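Print this page | E-mail this story

Student team at Forsyth takes on the desktop PC

January 3, 2024

The robotics club at Forsyth has two project groups this year. One builds a line follower for the spring meet. The other is trying to get robot arms to service an old desktop computer, and that was the group we came to talk to. We spoke with the student who leads it and with the teacher who advises the club.

The project is called Wakimico. The name was picked by vote in October and the student lead would not explain it. "It has a meaning, but it's a long story and it isn't very good," she said.

The plan covers three jobs: fitting a processor, moving a drive in its caddy, and plugging in a cable. The students wrote the list themselves after taking apart a tower by hand and writing down every motion.

"We had 367 lines in that notebook when we finished," the student lead said. "Things like push the lever down, then out, then up. You don't think of that as three moves until you have to program it."

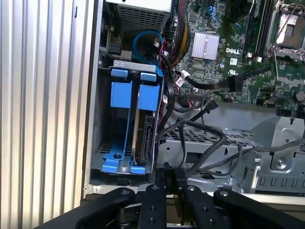

Cables have been the hardest part, she told us. A metal bracket stays where it was in the last run, but a cable can end up somewhere new each time the case is touched. The group spent most of a month on a routine that was supposed to find a connector and close on it, and then threw it out.

"It worked on the bench with one loose cable," she said. "Inside the case there are a lot of them, and they cross over each other. We started again with a slower approach and smaller steps."

The adviser said he was glad they dropped it. He teaches electronics and had never run a robotics project before this one. "I know computers and they know the arms better than I do by now – so I mostly ask questions," he said. He also keeps the log. By his record the group has made 484 practice runs, counting the ones stopped early.

Most of those runs were for the processor. The part has to be picked up flat and lowered straight, and the students decided early on that it needed a fixed starting place. They drew a tray with raised holders and had it 3D printed. The first version was too shallow and the part slid when the fingers closed.

"We reprinted it with higher walls," the student lead said. "After that we could stop worrying about where the part was and look at the socket." 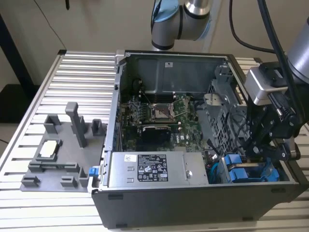

The open tower on the work table, with the printed tray at left.

The club pays for its own parts. A local repair shop, Grunia, passes along machines that customers leave behind, and the printing is done at the Tunlow branch library, which charges by weight. The adviser said the tower was chosen for its size. There is more room to reach into it than there would be in a small office model.

New members start on the notebook and do no programming for the first weeks. They learn to hold a part by its edges, name the connectors, and stop a run. The student lead said a few find this dull and move to the line follower group. "That's fine – they're good at that," she said.

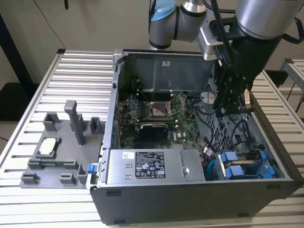
What will the group work on next?

The drive caddy. It has tabs that must be squeezed before it comes out, and the students want to have that motion written down before they try it with the gripper.

The group plans to show its work at the club's open evening. The adviser said visitors will be able to read the notebook too.

Related items
Line follower group picks its course
Tunlow library adds hours for 3D printing
Grunia takes old computers for school use
Forsyth clubs: how to sign up

This site uses cookies to remember your settings. By continuing to read, you accept their use.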